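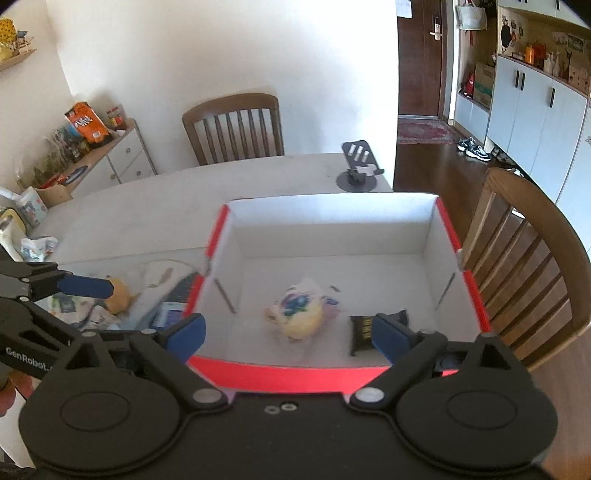
Duvum schafft den Pausenriegel ab und bekommt ihn im Juli zurück

Dokdale. Der Snackhändler Duvum nimmt seine Überraschungskiste für Büroküchen wieder ins Programm. Vor einem Jahr hatte das Unternehmen sie eingestellt, mit der Begründung, erwachsene Menschen könnten sich ihr Gebäck selbst aussuchen. Die Kundschaft sah das anders und schrieb Briefe. Manche davon waren höflich.

Ab Juli geht die Kiste wieder auf Reisen, zunächst in einer Auflage von 1.000 Stück. Den Inhalt stellt die Bäckerei Hartono zusammen, die sich vertraglich das Recht gesichert hat, niemandem vorher etwas zu verraten, auch Duvum nicht. Fest steht nur, dass jede Lieferung drei süße Teile und zwei herzhafte enthält — und dass Rosinen diesmal auf dem Etikett angekündigt werden. Die Beschwerden des letzten Durchgangs füllen bei uns einen eigenen Ordner.

Neu ist die Tauschregel. Wer mit seinem Gebäck nicht glücklich wird, kann es innerhalb von drei Tagen über die Plattform Plulard einem anderen Büro anbieten. Im Probelauf wurde vor allem Lakritz angeboten. Gesucht wurde es selten. Den Versand zahlt, wer abgibt, was den Eifer erfahrungsgemäß dämpft.

Bestellt werden kann einzeln oder im Abonnement, das sich monatlich kündigen lässt, und zwar mit einem einzigen Knopf, den wir auf Wunsch unserer Rechtsabteilung auch sichtbar gemacht haben. Allergikerinnen und Allergiker erhalten die Zutatenliste in einem verschlossenen Umschlag und dürfen ihn selbstverständlich öffnen.

Muster für Redaktionen sind vorhanden, solange die Pressestelle nicht hungrig wird. Anfragen nimmt sie werktags ab 9 Uhr entgegen.

Pressekontakt: Duvum, Pressestelle, Dokdale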